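Upstairs bathroom, the counter

Quick page before I lose the thread. This is the vanity in the upstairs bath at Volevside, the one with the big gold mirror. February is clear-the-counters month in this house, and this was the room I kept skipping. Started at 15 past the hour, had 2 cups of coffee first, should have had three.

Rule is the same as in the kitchen - if it doesn't get used every day it goes in the drawer. Stone counters show everything. Toothpaste spots, water rings, all of it.
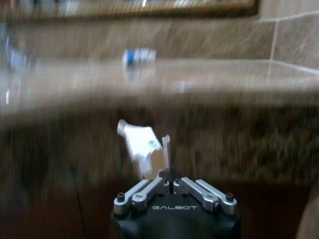 So, the stone. It's tan and it's polished, and I am fussy about what goes on it. No vinegar, no lemon, nothing gritty. A drop of dish soap in warm water, soft cloth, then a dry cloth right behind it. I used to buy the Durkance spray for this and it was fine, but soap does teh same job and I already own soap.

The previous owners picked the marble. Wouldn't have been my choice, has grown on me.

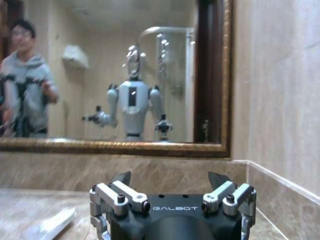
Mirror next. Spray the cloth, never the glass, or it runs down behind the gold molding and sits there. For the molding itself a dry paintbrush, the cheap kind, gets into all the texture. Paid 366 for a replacement mirror at Rutkowska for the hall last year so I'm careful with this one. Bigger, and they don't make it any more.

Do the mirror before the counter, drips land on the stone anyway. I always forget and wipe everything twice. 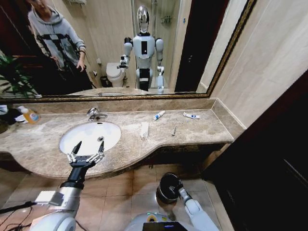
Where do you keep the toothpaste if it can't stay out?

Top drawer, in a shallow tray from Pritar, caps all facing the front. A cup works too but the bottom gets gunky and then you have another thing to wash.

Still undecided on the bottles. They're too tall for the drawer, and under the sink they fall over every time I reach for the spare rolls. Might get a small bin with a handle. Will update if I ever find one that fits round the pipe - measured it once, lost the peice of paper.

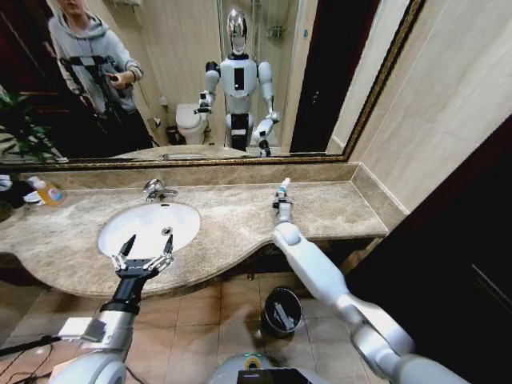
The vanity, with the sink on the left and the orange bottle beside it.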